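Ferdinand Pichler has got the kettle on before I've taken my coat off, and he's already talking about sprockets. I'd come to Morstead to ask him how a man ends up spending his retirement cleaning and sorting other people's spare gears, and I had a proper list of questions and everything, but I don't think I got to the third one.

"Sit there, not there," he says, moving a biscuit tin. "That one's full of bearings."

The workshop is at the bottom of a long garden, and you go in sideways past a lathe he bought from a school in Uder. He's been at it 13 years. Before that he repaired knitting machines, then lifts, then (briefly, and he'd rather not go into it) ice cream vans. These days people post him boxes. Old farm kit, printing presses, a fairground organ once. He works out what each part is, measures it, tidies it up and puts it on a shelf until somebody needs it.

How many has he got? He pulls a face.

"There were 2,000 when Clémence wrote them all down. She stopped after that. I don't blame her."

Clémence Lecomte is his neighbour, and she did the card index over one very wet January. It lives in two shoeboxes by the door and I'm told I may look but mustn't reshuffle. Each card has the bore, the thickness, the tooth count and a line in pencil saying where the thing came from. My favourite just says "Cevness, man with goat".

I ask what he looks at first when a gear comes out of a box, expecting him to say the teeth.

"The hole," he says. "Everybody goes for the teeth! The hole tells you how it's been treated. If it's a nice clean circle with a crisp edge, somebody fitted it properly. If it's gone egg-shaped then it's been wobbling about on its shaft for years, and your teeth will be wrong as well, you just haven't noticed yet."

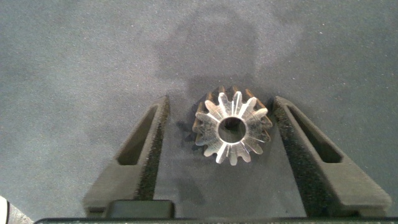
Then he does get on to teeth, and I let him, because he's lovely when he's off on one. Rounded ones are kinder to your fingers and he likes the look of them. Fine scratches on the face don't bother him a bit. "That's just life. You put a thing in a drawer with other things, it gets scratched. I've got scratches." What he minds is a tooth with a lean on it, or a chip down in the valley where you can't easily see it. He finds those by running a cocktail stick round the rim, slowly, with the radio off.

He won't polish anything to a mirror, either. I say I'd have thought shiny was the point.

"Shiny's all right if it comes up shiny. But people go at it with a wheel and they take the edges off, and then it's an ornament." He says ornament the way my gran used to say margarine.

His cleaning method is very dull, he warns me, and then describes it for a good while. Paraffin in an old roasting tin. A toothbrush, medium. A rag, then another rag, then leave it on newspaper overnight and don't fiddle. Kong, the cat, is not allowed in while the tin's out, and sits on the step looking wronged.

The biggest order he's had was for 200 parts, for a mill being put back together by Ayantu Feyisa, who drove over and fetched them herself. She stayed to lunch and they argued about grease. "She's a lithium woman," he says, quite fondly. They've stayed in touch, and she now sends him anything she can't identify, usually with a rude note.

Does he ever get one he can't place?

"Oh, plenty. There's a tray." He gets it down to show me. Some of them have been in it for years, and every so often he has them all out on the bench with a mug of tea and goes through the catalogues again. He found a match last winter for one he'd practically given up on, and rang Clémence at ten at night to tell her.

"What did she say?"

"She said, Ferdinand, I'm in bed."

He does take in new boxes, but please write first, and please don't wrap things in wet newspaper. Postage is up to you. If he can't use something he'll send it back, cleaned, with a card.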